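Status: working copy, April. Replaces the notes that were kept next to the calibration scripts.

# Faditlow handheld set

Faditlow is a set of short manipulation recordings made with handheld grippers. It is meant for training policies by imitation. No robot arm is used during collection; a person carries the gripper, does the task, and the fisheye view from the gripper is stored together with the finger opening and the tracked pose.

The set has 2000 episodes in the main split and 100 in the held-out split. Held-out episodes come from furniture layouts that don't occur in the main split. Don't mix them back in, even for pretraining.

## Contents

```
faditlow/
 main/
 ep_0000/
 view.mp4
 pose.csv
 opening.csv
 meta.json
 heldout/
 calib/
 tools/
```

- `view.mp4` – fisheye video at 60 frames per second, not undistorted
- `pose.csv` – timestamp, position in metres, orientation as a quaternion (x, y, z, w)
- `opening.csv` – timestamp and finger opening, scaled from 0 (closed) to 1 (open)
- `meta.json` – task name, layout, operator code, partner episode if there is one
- `calib/` – lens parameters and marker-to-gripper transforms, one file per gripper

All timestamps are in seconds on the session clock. They don't start at zero for each episode. The loader subtracts the first value unless you pass `--keep-clock`.

## Collection

Sessions are recorded in furnished rooms with the normal lights on. Operators work on foot and may turn, step back or change hands between episodes, but not during one. Other people may be in the room. We record with them there because a policy trained only on empty rooms did badly in the first Rukum trials.

Before an episode the operator closes the fingers fully, opens them fully, and holds still for 2 seconds. This start sequence is used for alignment and is kept in the files. Remove it with `tools/trim_start.py` before training.

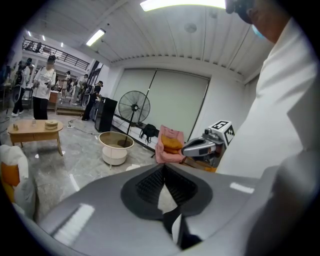 Paired episodes are stored as separate folders that point to each other through `partner` in `meta.json`. Each side keeps its own view and its own pose file. The two pose files share one origin, so the distance between the grippers can be computed directly without further registration. If one side of a pair fails the checks, the other is still released as a single episode and its `partner` field is set to `null`.

Kobzar, our recording tool, writes the raw session. Prullex cuts it into episodes and runs the checks. Neither is needed to read the released files.

## Checks

An episode is dropped if:

- tracking is lost for over 2 seconds in total
- the start sequence is missing or incomplete
- `opening.csv` has a gap longer than five video frames
- the operator marked it as failed

Shorter tracking losses are filled by interpolation and flagged in the last column of `pose.csv` (1 = filled). We recommend masking the filled rows in the loss. Training on them unmasked gave small jumps in the predicted path, mostly near the moment of grasping.

## Known problems

- Glare from ceiling lights can wash out parts of the view. No correction has been applied.
- Black borders around the circular view are part of the video. Crop them only after applying the lens parameters, or the optical centre will be wrong.
- Orientation can flip sign between rows. This is harmless for rotation but not for naive interpolation – use the helper in `tools/quat.py`.
- Task names in early sessions are inconsistent (`pick_place`, `pickplace`, `pick-place`). The loader maps them to one name; a plain text search won't.
- Operator codes were reassigned once, so the same code in two sessions isn't proof of the same person.

## Privacy

Everyone who works or stands in a recording room signs the consent form first. Audio is removed during cutting. Faces may be visible in part or in full, so the videos must not be posted publicly or passed on outside the project. Requests to remove a session go to the maintainer and apply to all later versions.

## Use

```
python tools/load.py --split main --mask-filled
```

Report results on the held-out split by task as well as overall. The tasks are not equally common, and the overall figure mostly reflects picking and placing.

Maintainer: Nele Bauerfeind. Send bug reports with the episode folder name and the loader output.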